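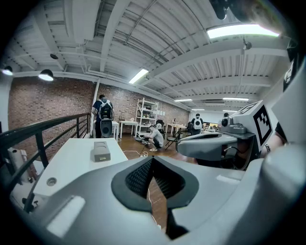
Fig. 1. Handheld gripper in use, second unit with marker cube to the right.

CAN A MACHINE DO THE CHORES YET?
Term project report, final version
Author: Uzma Jatoi

1. What the project was

The question I picked was simple to write down and a pain to answer: are machines ready to do household or shop-floor chores, yes or no. My supervisor told me to narrow it. So: three chores, one home, one stockroom, one fiddly.

Wiping down a table. Restocking a shelf from a box. Coiling a cable and putting it away.

For each one I asked what a person does, which bits a two-finger gripper can copy, and which bits it can't. Most of the data is hand-collected, meaning a person holds the gripper and does the chore with it, and the recording goes to train a model. Cheaper than teleoperating an arm and a lot quicker per try. The marker cube on top of the unit in Fig. 1 has a printed square pattern, and patterns like that are a standard way for software to work out where a tool is.

2. Method (short)

Work was in March, mostly evenings. 608 demonstrations kept after throwing out the bad ones. Bad meant: marker lost, object dropped and picked up with the other hand, or somebody talking to me halfway and me stopping. The split was not even, which I would change. Tables got the most becuase they were easiest to reset.

Policy training was done with Virnix, the training package the course gives us. Default settings except a longer observation window. Then we ran 200 test trials on the lab arm, same three chores, different objects where I could manage it. A trial was a pass if the chore was finished with no human touching anything. Harsh, but a half wiped table is still a job for someone.

I also read the product pages and manuals for two commercial machines, the Tumik home unit and the Stekton shelf picker, to compare what is claimed with what we got. Did not get to test either one. Asked both companies, heard back from neither before the due date.

3. What happened, by chore

Table wiping. Best of the lot by a long way. Flat, forgiving, and a missed spot can be done again. Trouble started at the edges. The arm pushed crumbs to the front edge and then over it, onto the floor, and carried on quite happily. Also no idea how hard to press. Fine on dust, useless on dried coffee.

Shelf restocking. Middling. Boxes with square sides went well. Anything in a soft bag, no. The gripper pads hold well enough but the bag changes shape when it lifts, and the policy seems to have learned where the bag was, not where it is now. Depth was the other problem. A person slides the old stock forward without thinking, the arm just shoved the new one in behind and knocked the front row off. I only had 8 demos with the sliding step in them so that one is on me.

Cable coiling. Poor. I nearly left it out of the report. Two hands really, and the arm has one. Even with the handheld units and two people we struggled to get clean recordings, the cable flops over the marker or drops out of view. The few passes were all with a short stiff lead that half coils itself anyway.

4. Home vs shop floor

I expected the shop to be easier and that is mostly what I'd still say, with a catch. On a shop floor you can change the room to suit the machine. Square boxes, fixed shelf heights, good lighting, a taped line nobody parks a trolley on. The Stekton manual asks for pretty much all of that. In a home you can't. My aunt's kitchen table has a fruit bowl, a phone charger and homework on it at any time of day, and clearing it IS the chore. Wiping is the last thirty seconds.

The Tumik manual lists wiping as supported on "cleared surfaces", so same answer from them really.

5. Problems with my own work

Only one person did most of the demonstrations (me) so the model may have picked up my habits, such as always starting from the left. Test objects were bought from the same shop as the training ones. Reset was done by eye. Never timed a person doing the chores properly, so I can say whether the arm finished but not whether it was worth waiting for. It felt slow — go make a tea slow.

Oda, the scene reset checker we were meant to use, would not install on the lab machine and I ran out of time to chase it.

6. Answer to the question

Not yet for homes. Partly for shops, for stock in square boxes, with a person nearby to fix the front row. Wiping a cleared table is close enough that I would use it if it were free. Cables, no.

If someone picks this up next term: record the sliding step properly, get more than one demonstrator, and do soft packaging first instead of last. Recordings and trial sheet are on the course drive under my surname. Folder names are a mess, sorry, the final set is the one marked "use_this".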